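Firker Kitchen Training Project: Progress Report to the Samarakoon Fund
September 16, 2018
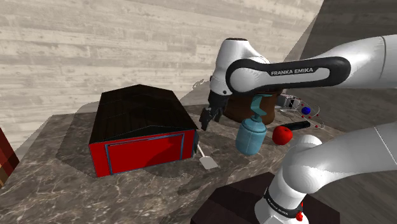
When we wrote to you in April, the cooking course was still mostly a plan and a pile of borrowed pans, and I am so pleased to tell you that it has now run twice from start to finish. We had 9 applicants for the first round and took eight of them, and every one stayed to the last session – I had been bracing myself for at least a couple to drift away once the warm weather came. We spent the opening two weeks on the basics, meaning knife skills, stock, rice, eggs and how to clean up after yourself. A good deal of that came down to learning to work on a stone-look counter like the grey-brown marble one with the pale veins, and to keep a spatula where your hand will find it. Our trainees grumbled about the wiping down at first and were nagging each other over it by the end.

Money first, as I know your board likes to see it early. We have spent $3,252 of the grant so far, nearly all of it on ingredients, aprons and the food safety certificates. The certificates cost more than we had budgeted, and we made up the difference by buying our dry goods from Medov, who let us order by the sack and pay at the end of the month. The equipment line has hardly been touched, and I would like to ask whether we might move part of it over to bus fares. Three of our second group live out past Koltar and have two changes to make each way, which is a lot to ask of anyone with small children to collect.

Now to the part I enjoy writing. Two people from the first group have found steady work, one in a school cafeteria and the other baking the morning rolls at a café near the station. She brought us a bag of them in the last week and they were gone before I had my coat off. Others are still looking, and we have kept the door open to them for help with applications and interview practice.

Not everything went smoothly. Our evening sessions ran late almost every time, and the recipe sheets were too wordy for people still learning English. We have rewritten the soups and breads and will do the rest before the third group begins.

With warm thanks to you all,
Prasanna Amarasinghe
Project Coordinator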